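Pindel Marketing Group, September meeting
Present: Valentyna Tkachuk (chair), Antonina Skoryk (minutes), and whoever was eating chips on the Brotisetti line.
Apologies: Sirko, the whole office.

1. Last month's minutes
Approved, once "synergy" was struck in 3 places.

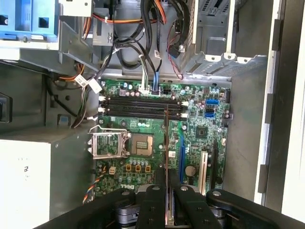 Valentyna asked who had put it in. The question remains open.

2. Fall newsletter
The list stands at 2,000 names. Antonina reported 50 replies to the last issue, most of them asking to be taken off the list. Valentyna called this engagement.
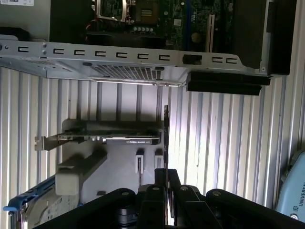

It was agreed to send fewer issues and to retire the subject line "Hey you." Brotisetti abstained, or was on mute.

3. Flerkik launch
The slogan is down to three candidates. All three contain the word "better." The meeting could not agree on better than what. Antonina to ask the client.

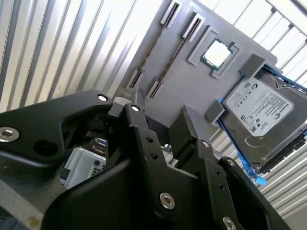

4. Trade show
Booth is paid for. The tote bags have the old logo and will be handed out face down.
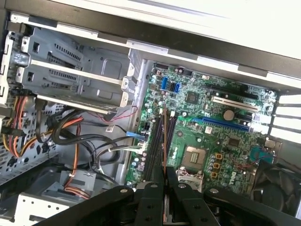

5. Any other business
Sirko's invoice is still unpaid, which may explain item Apologies. Valentyna to call them by Friday.

Meeting closed at 4:40 p.m.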